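Jul 15, 2007

Bench 2, sorting corner. Picked this up again after leaving it half done on Friday. Wiped the table down first, spray and then a dry cloth. The white top marks easily and the old adhesive along the back came off only with a lot of rubbing. Don't use the green scourers on it, they dull the finish.

Bins are the two we settled on, gray and yellow-green. The Vovemitz tubs went back to the store room. They were deeper but the lids never fit and people kept leaving the lids on the table, which defeated the purpose. Gray is for parts that go back into stock. Yellow-green is for anything to be looked at again before it goes anywhere. I have not written this on the bins and would like to see if we can manage without labels.

Weighed the trial lot before sorting. Wunderlich sent 1000 spacers and 889 were good on the first pass, the rest had burrs or were short. Took 72 minutes with breaks, and I was slow at the start. Standing was better than sitting for this. The chair puts your elbow too low for the rim of the bin.

Tape on the table is red and blue, short strips. Left it all down for now. If a strip lifts, replace it with the same color in the same spot – do not improvise with masking tape, it leaves a residue and looks like nothing in particular after a week.
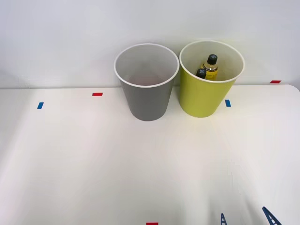

Ilse Mühlbauer thinks both bins are too far back. With a handful of small parts you end up tossing them the last stretch, and some go over the rim and down behind the table. She would bring them forward by a hand's width and keep the back edge free for paperwork. She also asked why the rejects don't get a bin of their own, given how many there were in this lot.

Fair on the first point. I tossed a few myself and had to go looking for two on the floor. Against moving them: the front of the table is where the trays go, and the big Illine tray needs the full depth once it is turned lengthwise. Will try it with the small tray and see.

On the rejects, I would hold off. Third bin means a third habit to learn. The Skendmont lot in September is meant to be cleaner and we may not need it.

To do:

- try bins forward, small tray only
- more blue tape, the roll is nearly gone
- repeat with roughly 40 parts, mixed, someone other than me sorting
- ask Wunderlich about the burrs, keep a bag of the bad ones to send back
- sweep behind the table

Spacers are bagged and on the lower shelf, good ones in front. Count is on the bag.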